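Dratgate软质分节玩具上架，“越捏越安静”的说法还缺点东西

Dratgate本周把一款软质分节玩具摆进了自家网店和两家门店，系列名叫Seris。产品页上写着“适合书桌、适合车里、适合开会”，又写着“一捏就静下来”。前半句无从反驳，后半句就得问一问了：谁静下来，静多久，跟什么比？

记者向Dratgate索要依据，收到的是一份两页的说明。其中提到，设计方Zundden请100名用户试用一周，多数人“感觉更放松”。说明没有附问卷，没写这些人是怎么找来的，也没有对照组。试用者事先知道自己拿到的是一件“减压玩具”，一周后再被问到是否减压，答案不难猜。Zundden在邮件里回复，称这项试用“属于内部体验反馈，并非研究”。既然如此，产品页上“经测试”三个字就显得分量过重。截至发稿，这三个字还在。

价格也值得一提。首批共600件，单件定价100元。市面上捏的、扭的、拉的小玩意儿早已堆满文具店的收银台旁，多数比这便宜得多。Dratgate的解释是，Seris的分节经过重新设计，“每一节的回弹都有层次”。什么叫回弹有层次，说明里没有数据，也没有跟同类产品的比较。门店店员的说法更直接一些：颜色好看，孩子喜欢拿。

耐用性是另一个问号。软质玩具常见的毛病是沾灰、发黏，节与节之间的凹处尤其难清理。产品页只写“可用清水擦拭”，没有说明反复按压多少次之后会变形，也没有说浅色的部分会不会染色。负责分销的Brandes表示，自签收起按一般商品退换，使用痕迹“视情况处理”。由谁来看这个情况，按什么标准看，对方没有进一步答复。家长如果是买给小孩的，最好先看清包装上的适用年龄和材质标注。网店页面目前把这两项放在最末尾，字号很小，手机上要翻好几屏才能找到。

平心而论，东西本身没什么可指责的。一节一节的，像条毛毛虫，放在桌上有点逗趣，开会时手里有个东西可捏，总比转笔掉在地上强。愿意花这个钱图个乐，没有问题。问题出在宣传把一件小玩具说成了情绪管理的办法，拿出来的却只有一份自己人做的反馈。

Dratgate称，第二批产品的颜色尚未确定，产品页文字“会持续优化”，但没有给出修改时间。

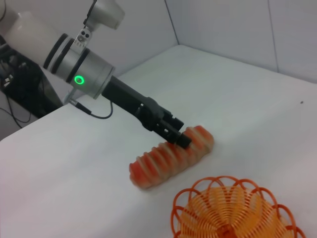
看似软质玩具的橙红色分节物体，棱与棱之间的凹处颜色较浅。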